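3.2 Collecting the padlock demonstrations

Padlocks turned out to be our favorite task in the Skillosari set, and also the one that taught us the most about collecting data. A key is small, shiny and easy to lose behind a fingertip, so the operator has to think with both hands at once! Following Nambiar and Bastos, we drive the 2 arms by teleoperation and store the wrist views together with a fixed view of the whole cell (Figure 3).
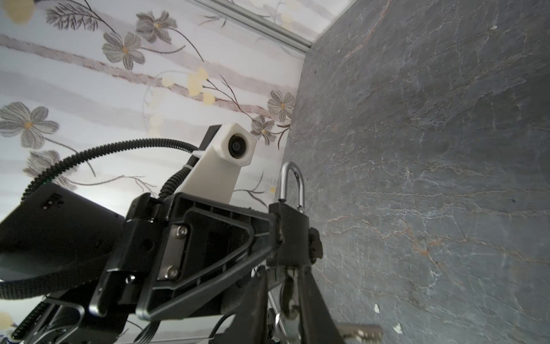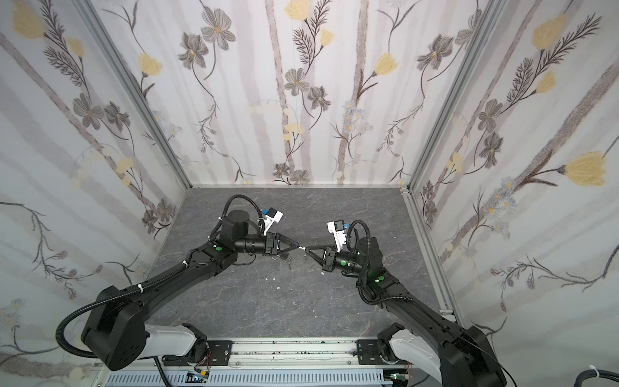
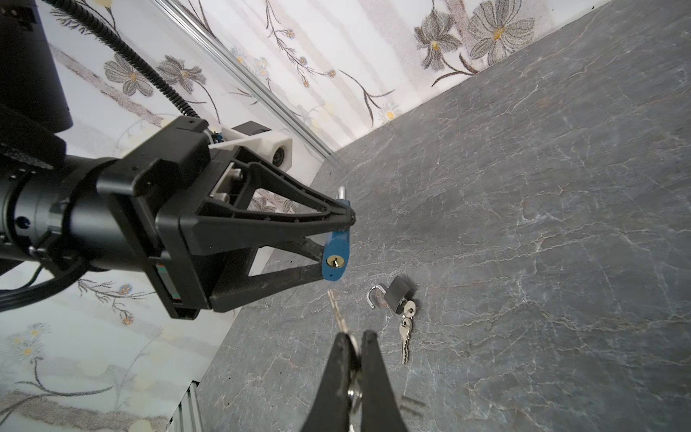 Figure 3. Padlock task, wrist views (first and last) and fixed view (middle).

We kept 216 episodes, recorded by three operators in August. Garcia's were the fastest by a wide margin, while Quintela liked to pause before each approach, and we left those pauses in. Episodes with a dropped key were kept too if the operator recovered (some of these are lovely to watch). Vilela then marked the start of each grasp by hand in Ponder, our labeling tool. Every episode was stored with the operator's name, which lets us split training and test data by person in Section 4.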